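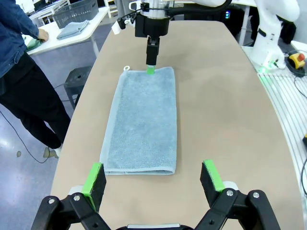 Can a machine do the laundry folding yet, start to finish, without a person next to it? I run the linen room at a 89-bed guest house and my boss came back from a trade visit to Flallbridge convinced we should hold off hiring and wait for robots. My answer is no. Look at the towel on the table. It is folded into a long rectangle and the arm is pressing on the top edge, fine, but a person is standing right beside the table with a hand on another folded cloth. Our December order was 1,753 towels. I would like to hear from people who have run one of these for real.

Posted by linenroom_jo, 11/03/2019

Re: Can a machine do the laundry folding yet
Posted by grayduct

Depends what you call folding. Flat towels, same size, same table, yes, I think that is close. Fitted sheets, no. We had a Bellitz feeder folder at my last plant and it did sheets all shift, but you still needed two people to clip the corners in. That part has not changed in all the time I have worked in laundries.

Re: Can a machine do the laundry folding yet
Posted by Fedir Polishchuk

I disagree with both of you a little. The feeder folder is a fixed machine that does one thing. Two arms on a plain table is a different purchase. You can put it on towels in the morning and on something else after lunch. Slow is OK if it runs overnight.

Look at the right arm in this one. It is down on the end of the towel and the left one is just waiting above the table. That is how I smooth a towel too, one hand at a time.

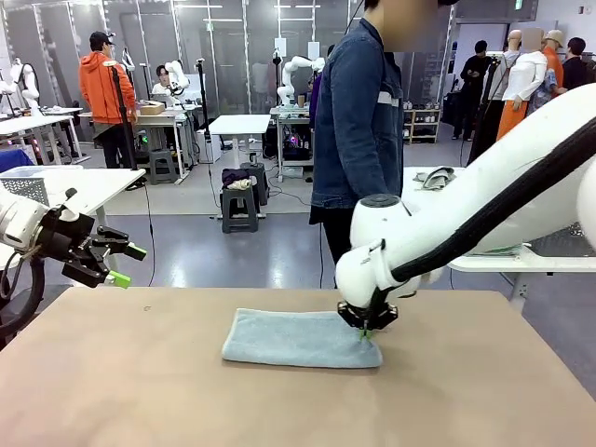 What I would ask a vendor before paying

1. How many towels per hour, measured over a full shift.
2. What it does when it picks up two at once.
3. Who resets it at 3 a.m.
4. Whether it takes towels straight from the dryer or only laid flat.

Re: Can a machine do the laundry folding yet
Posted by linenroom_jo

Number 4 is the whole job. My staff can fold a flat towel in a few seconds. The time goes into pulling them out of the cart, finding the corners, shaking them out. If somebody has to spread each one by hand first, I am paying for the person and the arm.

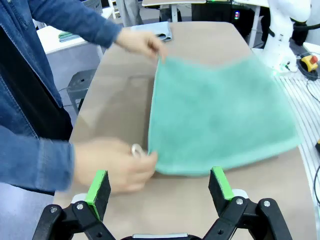

Mint-green towel, one corner in each hand. A folded pale blue one is at the far end of the table.

Re: Can a machine do the laundry folding yet
Posted by grayduct

Agree on corners. We tested a Grulleo unit on bar mops, batch of 300. I wrote down 41 minutes of stoppages and quit timing it after that. The folds it did make were good.

Re: Can a machine do the laundry folding yet
Posted by Fedir Polishchuk

What year was the Grulleo? The old controller was bad. I would not judge the newer ones by it.

Re: Can a machine do the laundry folding yet
Posted by grayduct

No idea, it was a loaner. Had a Kushnir sticker on the cabinet so probably a resale.

Re: Can a machine do the laundry folding yet
Posted by linenroom_jo

Thanks. I am printing Fedir's list for my boss and posting the job opening anyway.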